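How to sort a mountain of clean washing in one go

I love a sorted wash day, and I know how that sounds. But there is real pleasure in starting with a great heap of clothes and ending up with neat stacks that go straight into drawers, and you can get there in an evening with the telly on. I've been doing it this way for 11 years, first for a shared house in Fostley and now for a family of six, and I still get a little thrill when the last sock goes in!

What you need

A clear bit of floor or a bed, one big basket or bag for the whole lot, and a flat surface at hip height for folding. Hip height matters more than anything else on this page. If you fold on the bed you'll bend the whole time and your back will tell you about it the next morning. A kitchen table is perfect once you've wiped it down and dried it properly.

You'll also want a small tub for odd socks. Mine is an old ice cream tub with a lid.

Step 1: Tip it all out

Yes, all of it. I used to pull things out one at a time and it took for ever, partly because I'd always pick the easy things first and leave a sad knot of tights and pillowcases at the bottom. Tip the whole load out and give it a spread with your arms so you can see what you've got. If anything still feels damp, hang it over a door now, before it makes its neighbours smell musty.
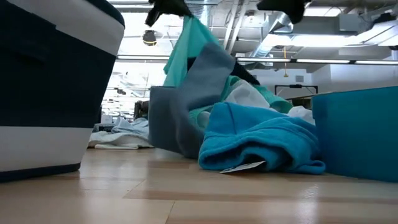

Step 2: Big things first

Go through and take out the sheets, duvet covers and bath towels. They take up most of the room, so the heap drops by half in a minute or two and you feel like a champion. Check inside the corners of duvet covers as you go. Ours swallow everything. Last January I found 7 socks and a school tie in one of them.

Fold the towels straight away, in half longways and then in thirds, and put them to one side. Leave sheets until the end when you've got space to stretch out.

Step 3: Sort by drawer

Most people sort by person and then have to sort each pile again. Try sorting by where things live. In our house that means a pile for each chest of drawers, one for the airing cupboard and one for things that hang. My friend Binta Odukoya goes a step further and sorts by shelf, with the piles laid out in the same order as her landing cupboards, so she can walk along and drop them off like a postie. I tried it and it's brilliant if you have the floor space.

Don't fold yet! Just sort. Swapping between the two jobs slows you right down.

Step 4: Fold in batches

Now bring one pile at a time to the table. Do all the T-shirts, then all the trousers, then the small stuff. Your hands get into a rhythm after the first few and you stop thinking about it.

For T-shirts:
Lay the shirt face down and smooth it from the middle outwards.
Fold one side in to the middle, sleeve tucked back on itself.
Do the other side the same.
Bring the hem up to just below the collar, then fold in half again.

It should stand up on its own edge. If it flops, it's folded too loosely, so have another go with a firmer hand. Liên Tạ showed me this one when we shared the Fostley house and I've never gone back to the old way.

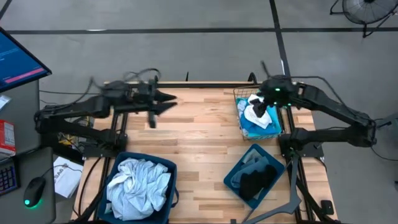 Jumpers are a bit different. Fold them in thirds like a letter and lay them flat, heaviest at the bottom. Never hang a heavy knit, or the shoulders will grow points.

Fitted sheets deserve their own page, but the short version is to put a hand inside two corners, flip one corner over the other, do the same with the other two, and then lay the whole thing down and square off the curvy edge. It won't look like it did in the packet. Mine don't either and they fit in the cupboard just fine.

Step 5: Put it away tonight

Please do this bit! A folded stack left on the stairs is back in a heap by breakfast, especially if you have a cat. Carry each pile to its drawer and put the fresh things at the back or the bottom, so that everything gets its turn at being worn.

A few extras

Pair socks last, all together, and put the loners in the tub. Empty the tub every few months and turn what's left into dusters.

Turn dark jeans the right way out as you sort, so they're ready to wear.

Children can do step 3 from a very young age. Ours fight over who gets to do the pants pile.

Last updated: March 9, 2024

Contact: Lợi Võ, via the message form | Copyright Lợi Võ, please ask before reposting | Back to top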